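3.2 The bed as a work surface

I'll admit that when Consuelo Soler and I started this study, I thought of a mattress as the thing under the sheets and not much else. Then we began going through the household diaries, and the bed kept turning up as a table. People fold on it, sort on it, dump their bags on it and sweep crumbs off it. Of the 208 diary entries that mention a bare bed, 191 also mention some other chore going on there at the same time (I really didn't expect that!), and after that we gave the mattress a section of its own.

The bedroom in Figure 4 is a good place to start. It has a parquet floor and its washing machine in the same room, so the walk from the machine to the bed is very short, and the bed gets used accordingly. The basket goes on the floor right by the mattress edge. In the Nilline interviews people called this "the drop spot," and they were surprisingly strict about it. One woman told us she'd kicked the thing across the room often enough to learn her lesson, and now it lives by the corner and nowhere else.

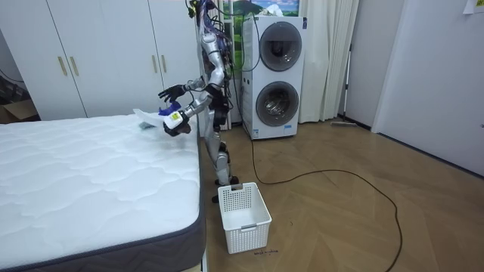 Figure 4. Cloth held over the corner of the stripped mattress, with the empty mesh-sided basket on the floor next to it.

Now, the surface itself. A quilted top is lovely to sleep on and a pain to clean. The stitching pulls the cover down into little grooves, and anything small rolls or settles into them. Our diary keepers complained about hair, lint, sugar, cracker crumbs and (a lot, in December) candy wrappers. Vacuuming was what most of them said they'd do "properly," but it was rarely what they wrote down at the end of the day. What they wrote down was the dustpan.
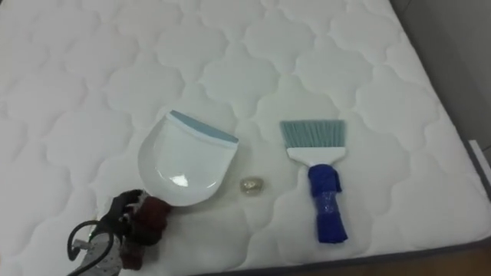
I find that choice pretty sensible, even if a couple of our reviewers winced at it. A pan is light, it hangs on a hook, and you don't have to unwind a cord for one scrap of something. The floor-to-bed question did come up, of course. In 41 entries the writer took the trouble to say that the bed pan and the floor pan were two different pans, and Cheuk-hei Fung, who coded the Piątek diaries, thinks the real number of two-pan homes is higher and that people just don't bother to mention it. I'm inclined to agree with him.
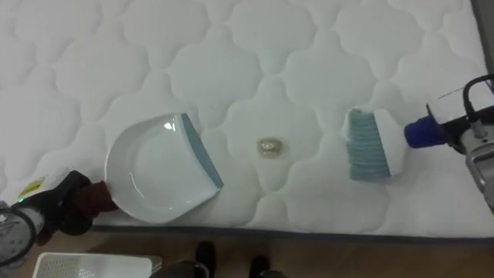 The other thing that matters is the lip. On a hard floor you can press the pan down flat and sweep straight in. On padding, the pan sinks a bit, the quilting puffs up in front of it, and a stiff edge leaves a gap on one side. A soft strip along the front follows the bumps better, or so our participants kept telling us, and my own tries at home went the same way. Short strokes help too. Long ones just send the crumb into the next groove over, and then you're chasing it toward the wall.

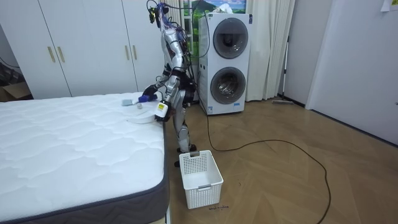 Figure 5. Small items on the quilted top, among them a flat round white disc and a small grey rectangular item.

Figure 5 brings me to clutter, which we'd first filed as a separate topic and then had to move back in here. Once a bed is stripped, small things land on it and stay until the sheets go on. We coded these as "parked" items, and the Pusoletti homes had them in nearly every entry. Sweeping around parked items is slow, and most people said they cleared the near corner first and worked outward from there. I do the same, for what it's worth. Section 3.3 picks up with the sheets.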